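**Does a second look help? Testing a published claim about wrist-view grasping**
Shanti Shakya, September 2024
Supervisor: Edeltraud Rothe

## 1. What I set out to check

The starting point was a claim that has been passed round our lab group for a year or so: if a policy is allowed to stop just before closing the gripper, take a fresh wrist image and correct its position, it will pick up small objects more often. People call this the second look. Ingeborg Hamann's thesis from last year used it, and most of us copied the code without asking what it did for us.

I wanted to know whether the gain survives when the comparison is made fairly. My suspicion at the outset was that some of it came from the pause. An arm that stops before grasping has time to settle, and a settled arm is a more accurate arm, whatever the camera sees.

## 2. Method

I compared three conditions on the same arm, which we call Elley:

1. **No stop.** The policy runs straight through to the grasp.
2. **Stop only.** The arm halts above the object, waits, and continues with the plan it already had.
3. **Stop and look.** The arm halts for the same time, takes a new wrist image and corrects.

The middle condition is the one missing from the earlier work. Without it there is no way to tell the look from the wait.

All three used the same trained weights, which came from teleoperated demonstrations on the Gusstead table. I ran 296 trials in total, in mixed order, so that a warm motor or a change in the daylight wouldn't fall on one condition alone. Objects were small household and toy items, with other things left on the table as clutter. A trial was scored as a success if the object left the table and stayed in the gripper until the arm reached its raised pose. Ludger Reinholz scored the recordings without knowing the condition, working from clips that began at the moment of closing.

I threw out 6 trials in which the arm hit its joint limit before reaching the object. I decided on that rule before running anything, and Edeltraud has the dated note.

## 3. Results

Stop and look did better than no stop. So far the old claim holds. But stop only also did better than no stop, and by nearly as much. When I set the two stopping conditions side by side, the difference between them was small enough to vanish or change sign depending on which day's trials I left out. I wouldn't build anything on it.

The picture is less flat if the objects are split by shape. For long things with a handle, the second look made no difference that I could find. For small rounded things, which slide away if one finger touches first, it did seem to help. There were 49 trials with rounded objects across the three conditions, and that is a thin basis for a claim. I picked this split after seeing the data, so it should be read as a guess for somebody to test and not as a finding.

Failures in the look condition were of two kinds. In some, the correction was sound and the object slipped anyway. In others, the correction moved the gripper away from a position that had been good enough – the policy talked itself out of a grasp. The earlier thesis doesn't report this second kind at all, perhaps because its trials were only filmed from the side.

## 4. What I don't trust about my own work

There was one arm, one table and one set of weights. The fingers are old and well scratched, and I have no idea how a fresh pair would change the slipping. The length of the wait was fixed at what the old code used, and a shorter one might separate the conditions better.

Hildegard Tiedemann pointed out at the group meeting that my stop-only policy was never trained with a stop in it, whereas the look policy gets a new image and so a chance to recover. She is right, and I don't have a good answer. Training a separate policy for each condition would be cleaner. I ran out of arm time, as the Baumgart project had the bench booked from the middle of the week.

## 5. For whoever takes this on

Keep the stop-only condition. Fix the split by shape before you start, and use far more rounded objects than I did. The scoring sheet and clips are in the Dolarine folder on the group drive, sorted by trial and not by condition. Ingeborg has agreed to rerun her own objects with the extra condition in October, and I would wait for that before citing either of us.

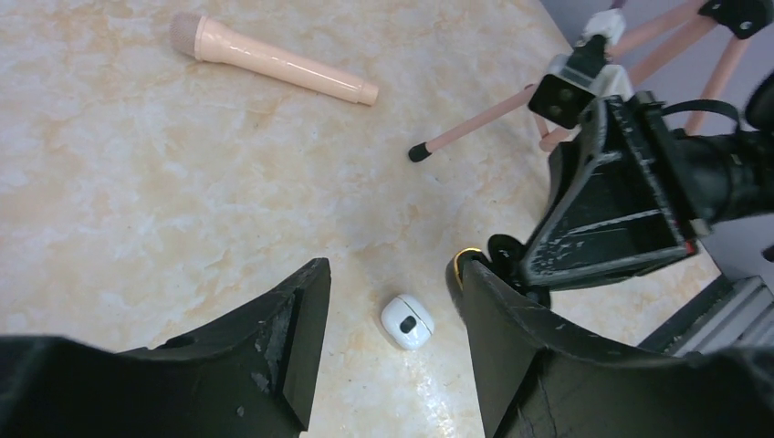
*Figure 1. Wrist view with the white earbud case between the fingers; the toy microphone and the pink tripod are also on the table.*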